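Drying Seat Cushions Indoors With a Household Fan

Applies to: removable cushions with fiber or foam fill, washed at home
Tools: one electric fan, one chair to stand it on, kitchen scale, two old towels
Time: overnight for fiber fill, up to two days for foam

A cushion cover dries in a few hours. The fill takes much longer, and a cushion put back on the sofa with a damp core will smell within a week. The method below uses moving air at room temperature. It is slower than a tumble dryer and does not clump the fill.

Before washing

Weigh each cushion and write the figure down. I use a Zudik kitchen scale with a dinner plate on top, set to zero with the plate in place. The small fiber-filled cushion used for these notes weighed 545 grams before washing. Without a starting weight there is no reliable way to tell when the core is finished, so do not skip this step even if the cushion looks simple.

Check the care label. Feather, latex and memory foam are outside the scope of this page. Sequined or beaded covers should be turned inside out and washed by hand.

Removing water

1. Press the cushion against the side of the tub with flat hands. Do not wring it.
2. Roll it in a dry towel and kneel on the roll for one minute.
3. Unroll, change towels, repeat.
4. Weigh again. Our small cushion came out at 1,013 grams, and the large one at 2,155. If yours is more than double its starting weight, go back to step 1.

Choosing the spot

Use a room with a hard floor. Ceramic tile is the best surface because drips can be wiped up and it does not hold moisture. On wood, put down a plastic sheet with a towel over it. Keep wet cushions off velvet and similar upholstery until they have stopped dripping; a water ring on pile fabric is hard to brush out. Once they are only damp, they can lean against the furniture.

Open a window if the air outside is dry. In September our windows stay shut after 6 p.m. and the dehumidifier runs instead, a small Clollov unit that needs emptying before bed.

Setting up the fan

A fan on the floor mostly cools the floor. Raise it to seat height on a chair with a firm, level seat. If the seat is padded, press down on both sides of the fan base and check for rocking. Any visible rocking means a different chair.

Point the air slightly above the cushions and tilt down until the covers just move. Distance depends on the fan. With our Ekell desk model the useful range is three to five feet. Closer than that, only one patch dries.

Run the power cord along the floor, away from the drip area and away from where people walk. Plug it in last, with dry hands. Do not put the plug or a power strip under the cushions.

Placing the cushions

Stand each cushion on an edge wherever possible. Two faces in moving air dry much faster than one. A large cushion that will not stand can lie at an angle against a chair leg or the base of an armchair, with the zipper side up. Leave a gap between cushions. Remove covers if they come off; hang those separately.

Turning schedule

First four hours: turn every hour, top to bottom.
Next eight hours: turn every three hours, and knead the center each time.
After that: morning and evening.

Low fan speed is enough after the first four hours.

Checking the core

Weigh again. The large cushion started at 1,538 grams before washing and was back to that on the second evening. The small one took one night. Accept a difference of up to ten grams. If the weight has stopped falling but is still high, open the zipper and pull the fill apart by hand, then give it another three hours.

No starting weight? Press a folded paper towel into the middle of the cushion for two minutes under a heavy book. A limp paper towel means more time.

Refitting

Let the fill rest one hour with the fan off before closing the covers. Mathias fabric spray can be used on the cover at this stage, never on the fill. Push the corners in first, then work the zipper closed from both sides.

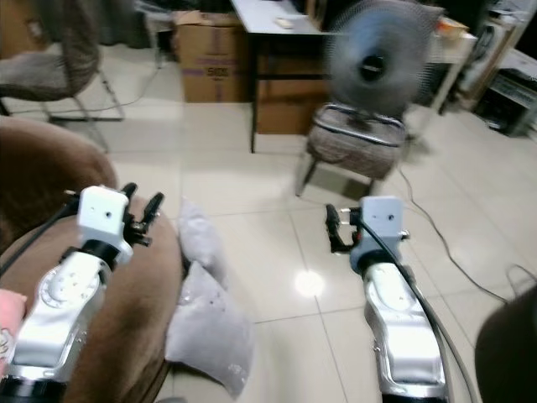 One reader disagreed with the turning schedule and wrote that foam seat pads did better left alone on edge for the whole first night, with a single turn at breakfast. Theirs were two inches thick and finished by Thursday afternoon. The same reader asked whether the paper towel test works on foam, having had a towel come out crisp from a pad that was still heavy on the scale.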